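April 12, 2020

With nowhere to go this weekend I've been sorting out my hotel notes from December, and I promised I'd write up the Nillberg trip ages ago. So, with a cup of tea and no excuses left...

We stayed four nights at the Aguiar, a little guesthouse up the hill from the station. Good grief, that hill! Lovely on the way down, less lovely with a suitcase (mine has a wonky wheel, too). 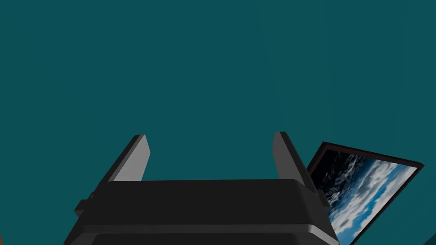 ## Getting a room

I'd nearly booked the Sanovar, down by the river, but they wanted 278 for the weekend without breakfast. The Aguiar threw in breakfast and let us check in early. The rolls were still warm and I had four of them on the first morning, no regrets.

It's quiet up there as well. We slept like logs, apart from the church bells, and you stop hearing those by the second night.
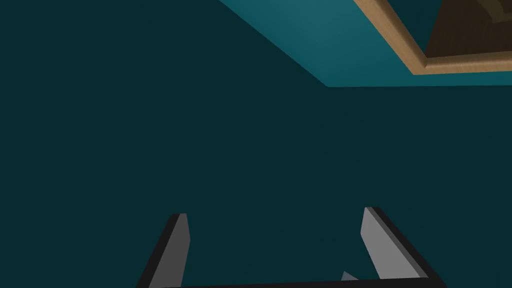 ## Out and about

Everything worth seeing is a short walk away. The old town gate has 1458 carved over the arch, and there's a bakery just behind it that does a plum cake I still think about. Take cash, they don't do cards.
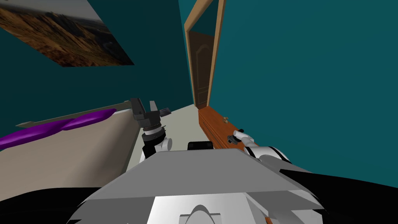

*Framed hillside picture, teal walls and a wooden door*

I'd go back tomorrow if I could. Next time I want to do the lake too, and maybe stay a whole week.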